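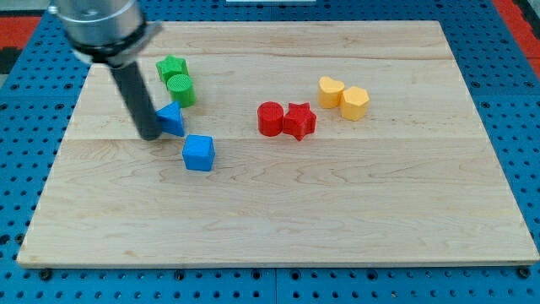 What makes a mystery "fair play"?
The reader has been shown every fact the detective uses to name the guilty person, and has been shown it before the detective speaks.

Hidden in the Open: Where One Detective Serial Put Its Clues
Student project report, Popular Fiction seminar
Group members: Impi Ikonen, Eustaquio Ponce, Chinyere Etim
Supervisor: Viera Kollár
Submitted 29 September 2023

1. Background

Our group was asked to pick a work of popular fiction and study one feature of how it is built. We chose The Drusbridge Ledger, a detective novel by Emília Kadlec that first came out in weekly parts and was later bound as a single book by a small press called Galtell. The Galtell edition has 19 chapters. All page numbers in this report refer to it.

The plot is a closed-circle murder. A land agent named Tóth is found dead in the counting room of a country mill during a November flood. The road is under water and the people in the house can't leave. The detective is Gisero, a retired insurance clerk who was there to look over the mill's accounts and stays on to solve the crime. The killer is revealed in chapter 18, and chapter 19 is mostly an explanation.

Kadlec wrote a short foreword for the bound edition in which she says that "everything Gisero knows, you know." We wanted to find out if that is true.

2. Questions

We had two questions. First, is each fact in Gisero's explanation given to the reader earlier in the book? Second, when a clue does appear, what does the author put next to it so that it doesn't stand out?

3. Method

We started from the end. Each of us read chapter 19 alone and wrote down every separate fact that Gisero relies on. We then met and merged our lists. Where one of us had split a fact in two and another had kept it whole, we talked it over and went with the split version.

After that we went back to chapter 1 and read forward, marking the first place each fact appears. We used a simple coding sheet with the page, who is speaking, whether anyone reacts, and what happens in the next paragraph. Impi coded the first half and Eustaquio coded the second. Chinyere coded the whole book without looking at the other sheets. When her coding didn't match, all of us reread the passage together.

We logged 492 passages in total. Most of them turned out to be no use as clues. They were kept on the sheet anyway so that we could see how much ordinary material surrounds the useful lines.

4. Results

4.1 Is the book fair?

Almost. Two facts in the explanation don't appear earlier. One is that the mill bell had been taken down for repair in the summer. Gisero says he learned this from the cook, but there is no scene where the cook tells him, and the only mention of the bell before that is a line in chapter 4 where a guest says she misses hearing it. We argued over this one for a long time. Eustaquio thought the guest's remark was enough for a careful reader to work out that the bell wasn't there. Impi and Chinyere didn't, as the guest could just as well mean that it wasn't being rung. We coded it as missing.

The other is the second key to the counting room. The reader is told that there is only one key, and is told so by a character who believes it. Gisero later says that a lock of that make was always sold with a pair. This depends on outside knowledge, and nothing in the book supplies it.

Everything else can be found. The strongest clue in the book, the ink on the blotter being dry when the letter was supposed to be fresh, is given in plain words in chapter 3.

4.2 How clues are hidden

We found three methods that came up again and again.

The first is interruption. A character says something that matters and is cut off by an arrival, a noise or a quarrel. The talk then follows the new subject and doesn't come back. The blotter clue works this way – the doctor mentions the dry ink, and the lamp goes out.

The second is the list. Kadlec likes to have Gisero read from the account books. The entry that matters tends to be in the middle, between dull ones. In chapter 7 a payment to a boatman sits between candles and roof slates. A boatman hired before the flood is what breaks the killer's alibi, and we all missed it the first time through.

The third is the unreliable messenger. The nephew drinks and is caught in a lie early on, so when he says he saw a light in the loft the other characters ignore him. The reader is likely to do the same. He was telling the truth.

Interruption was used mostly in the early chapters and the list mostly in the middle. We think this has to do with weekly parts, where an opening installment needs movement, but we had no access to the serial version and can't show it.

5. Problems with the project

Our idea of a "passage" was loose. We meant any stretch of text that gives one new piece of information, but in long conversations it was hard to say where one stopped and the next began. Another group using our sheet would probably get a different total.

We also knew the solution when we coded. This made it easy to see clues as clues, and hard to judge how well hidden they were for a new reader. Viera Kollár suggested giving the first 17 chapters to someone who hadn't read the book and asking for a guess. We did this with two classmates. Both named the nephew, so the third method seems to work, though two readers is too few to say much.

6. Further work

The obvious next step is the serial text. If the cook's scene was in one of the weekly parts and was dropped when the book was set, then the foreword would be correct for the version Kadlec had in mind. Chinyere has written to the press to ask whether a run of the parts survives and had no reply by the time we handed this in.

The coding sheet and the merged fact list are attached as appendices A and B.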